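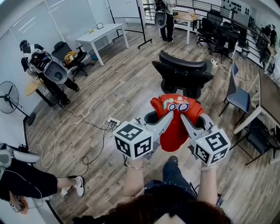
Nelu Filip reckons the fingers want to be softer still, and that anything under 30 clips of one folded fabric item teaches the arm nothing. Fair enough, Nelu – I've put your note in the to-do list!

So, Skirham: 374 clips of cloth handling with hand-held grippers, made for the arm I'm building in our shared workshop. Marker cubes sit on top of both grippers, so keep them in view if you add your own (please do). Clips are in two folders, "pinch" and "fold". The March batch has the old labels, sorry.

Last updated 5/29/18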